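Subject: Re: [tapley-kitchens] Reheating rice and leftovers in a small kitchen
List: Tapley Small Kitchens discussion list

Hello everybody, 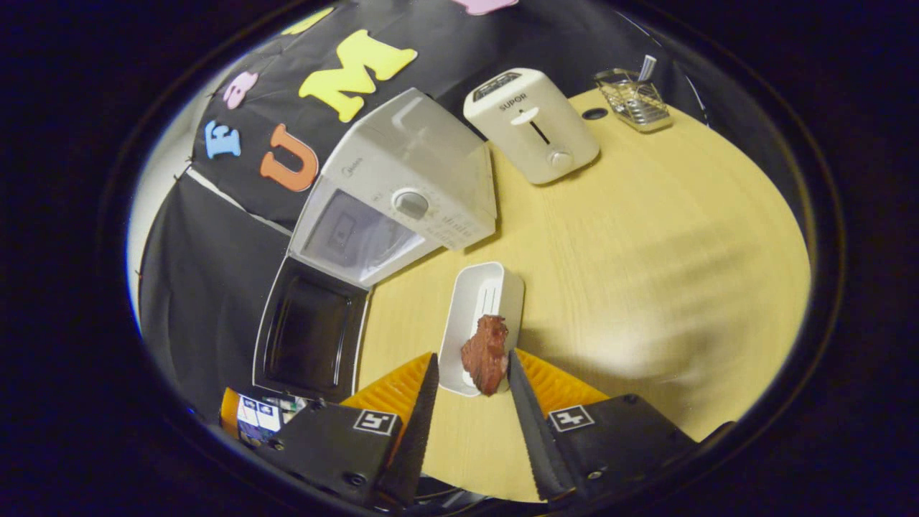

How do you get leftover rice soft again without turning the edges to gravel?

Put a spoonful of water over each cupful, break up the lumps with a fork, cover the bowl with a plate, and heat it at medium power in short bursts with a stir in between. A minute, stir, another minute, stir, and then let it stand with the plate still on for as long as it takes you to find the forks. The standing matters more than people think, and I would sooner cut the heating short than skip it.

I wanted to answer the earlier message properly, because there were several good questions in it and only the one about rice got picked up. Here it is again for those of you on the digest:

> I moved into the Ronby Street apartment in January and the kitchen is
> tiny. No oven, two burners, and a little microwave with a dial. I cook
> a big pot of something once a week and eat from it for days, and by
> the third day everything is either dried out or scalding on the
> outside and cold in the middle. Rice is the worst but pasta isn't far
> behind. Is there a trick to it, or should I give up and buy a toaster
> oven? There is a used Fokis one in the thrift shop for 23 dollars.
>
> Also, how long do you all keep a pot of soup in the fridge? My mother
> went by smell and I would like to do a bit better than that.
>
> And does anybody freeze cooked rice? It sounds wrong to me.

First of all, welcome! I cooked in a kitchen like yours for a good many years when I lived over in Josberg, and I still have a soft spot for it. You could stir a pot, rinse a cup and answer the door without moving your feet.

On the cold middle. Most of this comes down to the shape the food is in. A tall mound heats badly whatever you do to it, so spread it out on a plate or in a wide shallow bowl, and push it toward the rim so there's a hollow in the center, like a wreath. I do this with mashed potatoes, stew, rice, beans, nearly everything. Thick things like lasagna I cut in two and lay the pieces side by side with a gap between them. Then turn the power down. If all you have is a dial, look carefully at what it does, as on some ovens it sets the time and on others the power, and a few have one of each. If yours only does time, give it short turns and let the food rest between them, and you'll get nearly the same result with a little more getting up and down.

Pasta wants sauce. If you can bear to, store the two together, so the noodles drink up some of the liquid in the fridge and don't weld themselves into a brick. When it comes time to heat them, add a splash of water or milk (milk for anything with cheese) and cover loosely. Plain pasta I don't bother with in the microwave at all. I drop it into boiling water for half a minute and drain it, and on two burners that's no great hardship.

Now the soup. I go three days in the fridge, four at the outside, and whatever is left at that point should have been in the freezer already. The part I was careless about for years was the cooling. I used to leave the whole pot on the stove till bedtime, and I don't do that anymore. Ladle it into shallow containers while it's still warm and get it put away within two hours. And please don't go by smell alone — I say that with all respect to your mother, and to mine, who did the same.

Rice deserves its own word on this. It is fussier about sitting out than people expect, so I cool it quickly on a sheet pan, get it into the fridge inside the hour, and eat it the next day. Heat it until it's steaming all the way through, and only heat it the once.

Which brings me to freezing, and I hope I can change your mind! Frozen rice is better than refrigerated rice. Pack it flat in bags, one serving to a bag, pressed out thin so that it stacks like magazines. Tip it frozen into a bowl, cover, and heat with a spoonful of water. It comes back soft and separate, and you would have a hard time telling it from fresh. Brown rice does even better than white. I have had less luck with sushi rice, which went grainy on me, though somebody here may know better.

As for the toaster oven, I'd say keep your money for now, unless you're longing for crisp things. Pizza, breaded chicken, roast potatoes and pie crust will never be happy in a microwave, but a heavy skillet with a lid takes care of the pizza very nicely — low heat, a few drops of water beside the slice, lid on until the cheese gives in. If you do go back for it, ask them to plug it in first, and measure your counter before you carry it home.

I have my old leftover chart typed up somewhere, with the power levels I use for different dishes. I'll dig it out and post it to the list if anyone would like it, but it was written for my own oven and you may need to adjust the minutes.

Does anyone have a good way with leftover baked potatoes? Mine go leathery.

Warm wishes from the Tapley end of the bus line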